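The table that exists only on a screen

In a small office above a bicycle shop, Socorro Flores teaches a robot arm how to handle computer parts. She has no robot arm. She has a simulator called Karo, a pair of hand controllers and a long list of examples still to collect.

Her company, Vumar, wants a learning system that can help people who repair electronics. Such a system must first be shown the work many times. Flores moves the arm herself and the program saves every movement, together with the views from several virtual cameras.

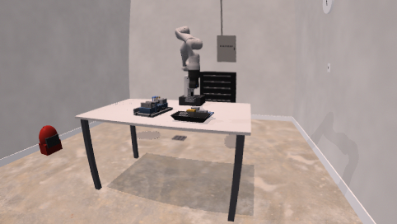 The simulated workroom, with the arm raised over its table.

One example takes 30 seconds if all goes well. On the morning of my visit she had already saved 123 of them. "In the beginning I was too fast," she tells me. "The system learns also my bad habits, so now I move as I would like it to move."

She often changes the point of view, and from high up the room looks like a toy. 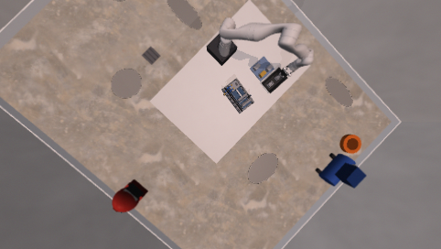 Seen from above: the gripper at the end of the black device, beside a blue board.

Two colleagues look through the recordings later and remove the ones where the arm hesitates or touches a wrong part. Flores does not mind this. She prefers a small collection which is clean, and she keeps the rejected examples in a separate folder, because she thinks they can be useful one day.
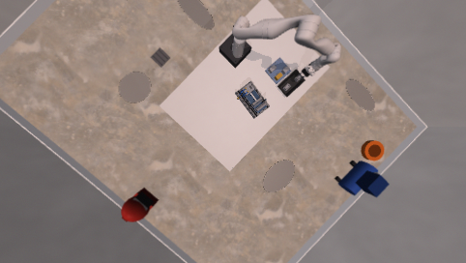

From the screen to the workshop

The next step is a real arm. In April the collection will go to Clullach, where a partner of Vumar has a test bench. Flores expects that the first attempts will be clumsy. Real cables bend and real screws get lost, and she is already writing down what to record next.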